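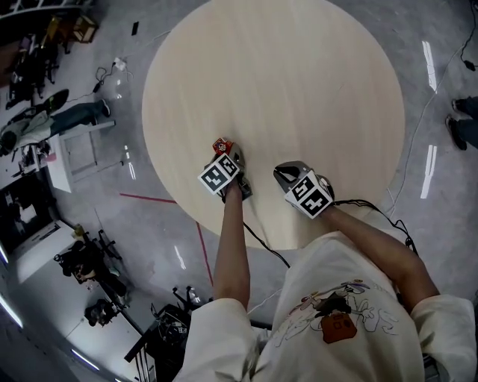 Plurkbridge, édition de mai : les billets sont partis en quatre jours, j'ai eu le mien de justesse. 331 inscrits l'an dernier, 768 cette fois, et toujours la même petite salle pour les ateliers. J'avais mis mon sweat crème à dessin, le même genre que celui au-dessus de la table ronde, manches remontées pareil. Bref.

Conf de Gravgate ratée, trop de queue. Celle d'Idine très bien, sur les petits budgets, prise de notes illisible évidement. Le café à côté de Chiu : fermé. Train à 100 euros le retour, jamais plus. Je mets mes notes au propre ce week end, enfin j'esssaie.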